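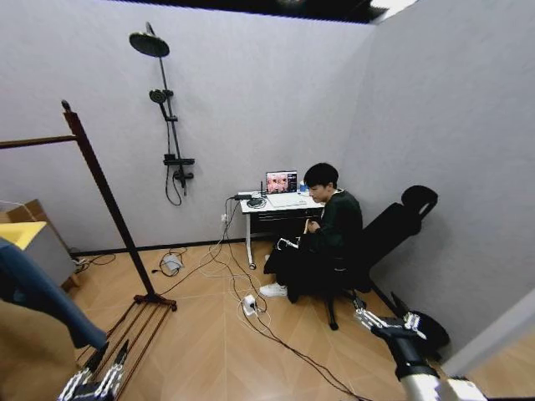 Hemi Stubbs reckons a coat lasts twice as long on a rack as it does squashed in a wardrobe, and that I should have done this years ago. Fine, Hemi, you win! Up at 7 with the kettle on and the radio going, and I was looking forward to it so much I forgot breakfast.

The rack is a beauty. Dark wood, proper turned points on top of the posts, slats along the bottom for shoes. I found it at the second-hand place in Flemside for 82 dollars and talked about it the whole way home. It makes the plain grey walls look warmer already, and it goes so nicely with the floor — that herringbone end especially. I'm usually no good at choosing furniture, so I am going to enjoy this one.

Jobs for the morning: wipe the slats, find the decent hangers, have a go at the cables under the desk. I did the slats. The cables can wait for a wet afternoon and a better mood, and I still want some of those fabric ties Bosell used to sell by the roll.

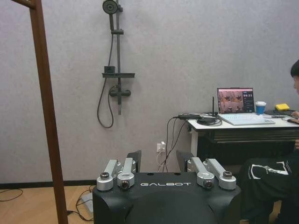
After 11

Clothes! I love this part. The camel coat went to Khương's for a new lining in October and came back so good that I've been looking for cold mornings to wear it. The grey jacket is a bit slumped in the shoulders but I'm keeping it, it has the best pockets of anything I own. And the green shirt, my favourite colour, somewhere between a pine and a duck pond.
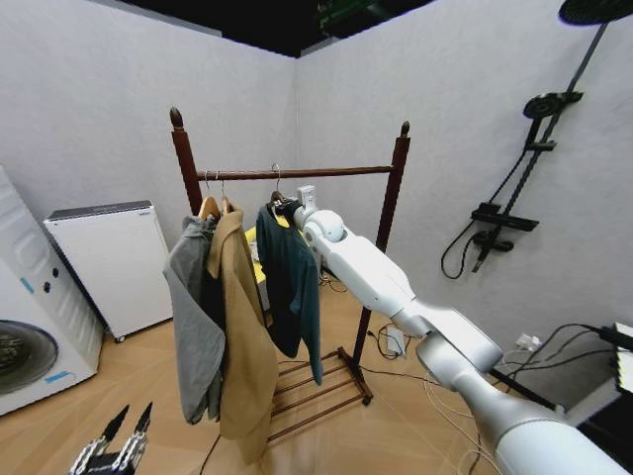 Grey jacket, camel coat and the green shirt on the rail.

I do want a few more of the wooden hangers, they sit so much better on the rail. The scarves are going in a basket if I can find one the right width for the slats. Boots underneath, maybe, once they've had a brush.

Then I got distracted by the shower set, as I always do. I adore it in black. The little shelf is just the size for a bar of soap, and I like the big knobs on the mixer, one at each side, easy to grab. Lokedow had a chrome one in their catalogue for 600 and I wouldn't swap.

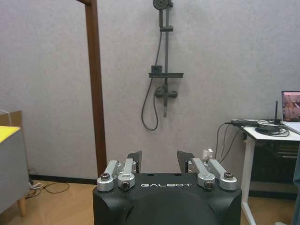
Black shower set, with the shelf and mixer under it.

Tea now, then ring Hemi back about the boot brush. Must measure for that basket before the shop shuts.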